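Huguette Beaulieu
February 15, 2024

New paper day! Our work on getting a two-armed robot to shift furniture is finally out and I want to talk about the bit I love most, the grip. Thread (1/12)

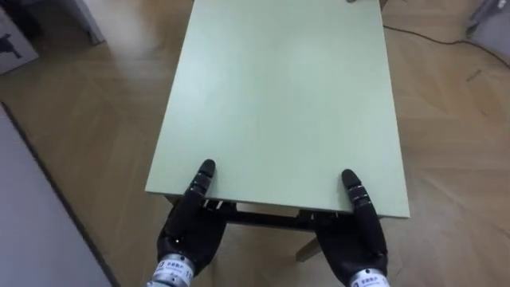

Both hands on the near edge of the green table, fingers on top, palms under the rim.

2/ The question was a small one. If a robot has to move a table, how does it know its two hands are pulling the same way? People do this without thinking. Robots end up twisting the thing, or one hand does all the work and the other is just along for the ride.

3/ The usual answer is to plan a path for each hand and make both follow it closely. Fine if you know exactly how big the table is and how it slides. Less fine on a real floor, where one leg drags more than the others and your lovely plan is wrong after a hand's width of travel.

4/ So we tried something looser. We call it Prunon. One hand leads, the other listens. The listening hand gets no path at all, only a rule about how much sideways push it should feel. If it feels more than that, it gives way a little. And the hands can swap jobs halfway through a move!

5/ The swapping is the new part, and it came from Lavoie, our older controller, where the lead was always the left hand. It was good at turning tables one way and hopeless at the other. I spent most of last April looking for a bug that wasn't there.

6/ Training data: 300 moves guided by a person, across 7 pieces of furniture. Tables mostly, plus a bench and a very annoying trolley. We kept the clumsy ones in. Taking them out made the results worse, and I'd love to hear from anyone who has seen the same thing.

7/ Now the numbers. We ran 60 test moves with each method, with the same start positions and the same target marks on the floor. Lavoie got the table to the mark on 37 of them. Prunon managed 52 (I made the student rerun the scoring script, then I ran it myself, then I had a biscuit).

8/ Where it still fails: corners. If the hands start too close together there isn't enough leverage to turn the table, and the listening hand gives way when it ought to hold on. You can widen the grip by hand and it gets better, but I'd like the robot to work that out for itself.

9/ It also has no idea what's on top of the table. We tested with bare tops only, so please don't read this as "robot moves your dinner". Carrying things without spilling them is a different paper, and someone braver than me should write it.

10/ A question we had at the workshop: why hold the edge and not lift? Lifting needs a good guess at the weight. Sliding lets the floor do the carrying, so a bad guess costs you much less. It's slower, and I'm quite happy with slower.

11/ Code is going up as part of Flisico, our toolbox for two-handed tasks. The furniture moves are in a folder called Juver (old project name, it stuck, sorry). The readme is thin in places. If you get stuck on the force settings, start low and work up.

12/ Next for us is two robots on one table, with four hands and a lot more listening. We've done a few tries already and they were chaos, but really interesting chaos! Questions very welcome, especially from anyone who has tried this on carpet.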